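Inicio | Superficies | Alicatados | Galerías | Archivo | Contacto
Categoría: Galerías > Encimeras y rincones alicatados

Rincón Pududdale: encimera veteada y azulejo blanco

Galería de consulta del rincón Pududdale, marzo de 2021. Se recoge el conjunto de superficie horizontal con dibujo de mármol y paramentos verticales de azulejo blanco rectangular, junto con los objetos de mesa y el cableado presentes. La ficha de material corresponde a la serie Noh, referencia 583, acabado satinado. La junta es Sivuris gris oscuro.

La elección de junta oscura responde a un criterio de mantenimiento: en este acabado la junta clara amarillea antes que la pieza y obliga a repasar el paño completo. El fabricante indica limpieza con detergente neutro y desaconseja el estropajo metálico. El plazo de curado previo al primer lavado es de 60 horas.

Vaso y cuenco hacia el centro de la encimera. El vaso es alto, translúcido, de color verde pálido, algo más ancho en la boca que en la base; el fondo, más grueso, concentra el tono hasta el verde lima. El cuenco está volcado de lado y lleva motivo geométrico verde sobre blanco, repetido en el interior.

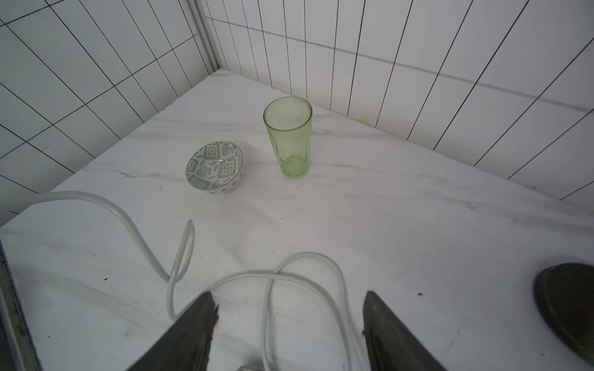 Vaso verde, cuenco decorado y cable blanco sobre la encimera. Motas oscuras en la superficie, pendientes de repaso.

Nota sobre la vajilla: las piezas figuran en el inventario Nelleo con el número 111 (vaso) y sin número (cuenco). No forman juego. Para el cuenco se recomienda lavado a mano, por los toques rojos y naranjas de la banda inferior, que en decoraciones de este tipo pierden intensidad con el lavavajillas.

En cuanto al cableado, el criterio del archivo es mantener los cables blancos en los rincones claros y recogerlos en lazo amplio, sin brida. El cable enrollado con radio corto conserva la deformación y tiende a levantarse de la superficie.
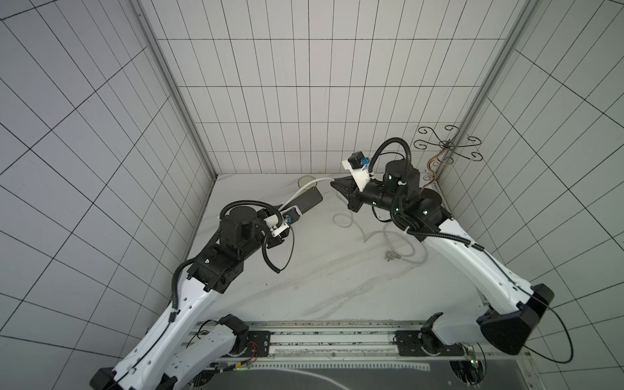

Vista general del rincón: brazos, cable blanco tendido hacia el fondo, disco beige junto a la pared posterior y colgador negro de forja con volutas, arriba a la derecha.

El colgador se limpia en seco, con brocha. Ficha de la junta y tabla de consumos en Superficies > Sivuris.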